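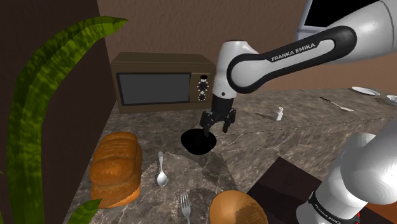
Simulated Franka Emika arm over a black bowl on a marble worktop.

Visit to the labour tribunal registry at Parar, 25th November

The visit was arranged by Marlene Brandão, deputy registrar, for outside practitioners who file on behalf of employers. It began in the intake office on the ground floor. Filings arrive by post, by hand or through the Clirnetti portal, and each is given a number before anyone reads it. The file used for the demonstration was 2138, a closed dispute between Dogar and a former site manager over a second contract held abroad.

The employer in that case had relied on a letter from Bimex confirming that the manager's attendance was not required. The letter was unsigned. Under the registry's rules an unsigned letter is accepted for filing but marked as such, and the other party has 2 weeks to object. 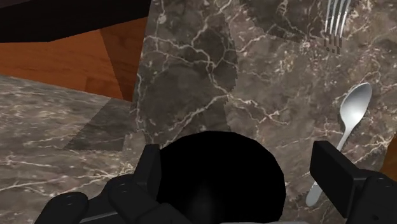 Objections are heard in room 404. Hearings on witness availability are held in room 412, which has the video link. Ye-seo Na, the listing officer, explained that a witness living abroad must give notice through the portal and name the place from which evidence will be given. A witness who does not do so may still be heard, at the judge's discretion, but the costs of any delay fall on the party calling them.

Certified copies are still made on paper. The registry plans to issue them electronically from March. The fee scale for electronic copies had not been published at the time of the visit.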